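We use cookies to improve your experience on this site. By continuing to browse you accept our cookie policy. Accept | Manage preferences

Donura hand registration – bench notebook, Moltville laboratory
February, entry opened 9:40

Purpose of entry: to record the trial of the shadow-rejection step in the wrist-view registration method, and to set down the settings used so that the Gukorside group can repeat the work without reference to the earlier notes.

Background. The method estimates fingertip position from the wrist view alone. In the January runs the estimator returned plausible but incorrect fingertips whenever the overhead lighting was at full level. The false points fell on the floor, and their spacing followed that of the real fingers. The working assumption is that the segmentation stage (Gosling, present build) accepts a soft shadow edge as a finger outline when the floor is pale and the contrast of the finger itself is low.

Procedure. The lighting was left at full level for the whole session. Each set comprised 100 frames, taken with the arm holding position. The rejection step was switched off for set A and on for set B, with no other change to the configuration. Frames were labelled by hand before the estimator output was opened. The labelling guide is unchanged, except that a fingertip more than half hidden is now marked as "partial" and is excluded from the error figure. 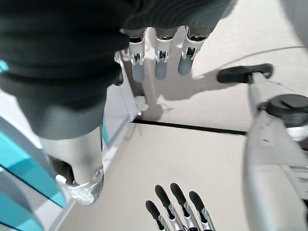
Two-hand views were included at the request of the Gukorside group, who intend to use the method for handover work. They are harder than the single-hand views, as the estimator must decide which fingers belong to its own arm before it can register anything. The ownership rule applied was the simple one: fingers entering from the lower border are own, all others are foreign. With our matte black fingertips rising from below and the other hand's grey ones hanging from the top, the rule is well suited to this pose, but it will not hold once the hands interleave. The floor seam crossing between the two is also a concern, and a mask for straight dark lines has been added to the list of changes. The shadow of the foreign hand is to be labelled as a separate class in future sets.

Results, as entered at 14:15:

1. Set A, rejection off. False fingertips were returned in 30 of 100 frames. Most lay within the shadow region. The remainder lay on cables, which the present build does not treat as a class of their own.

2. Set B, rejection on. No false fingertips were returned within the shadow region. The cable errors persisted, as expected, given that the step tests only for soft edges. Processing time per frame increased, although not to a degree that affects the control loop.

3. Single-hand views, all sets. The lobed outline of the shadow under the fingers remains the most demanding case, and it should be kept in the standard test material. Fingers behind the thin vertical edge were labelled "partial" in accordance with the revised guide.
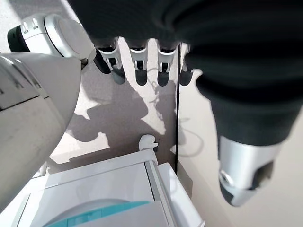 4. Threshold check. The soft-edge threshold was lowered one step and set B was reprocessed. Real fingertips began to be discarded where the dark covering of the palm met its own shading. The threshold was returned to its original value and should be left there.

Remarks. The result supports adopting the rejection step as the default for Donura. It does not support any claim about lower light levels, which were not tested – colleagues are asked not to cite the figures above in that context. A larger set of 500 frames is proposed before the method note is circulated, with the arm moving for at least part of the run.

Outstanding:
- cable class for Gosling, with labelling guide to match
- straight-line mask for floor seams
- ownership rule for interleaved hands (Gukorside to supply poses)
- copy label files to the shared drive and record the path in this entry

Entry closed 16:50.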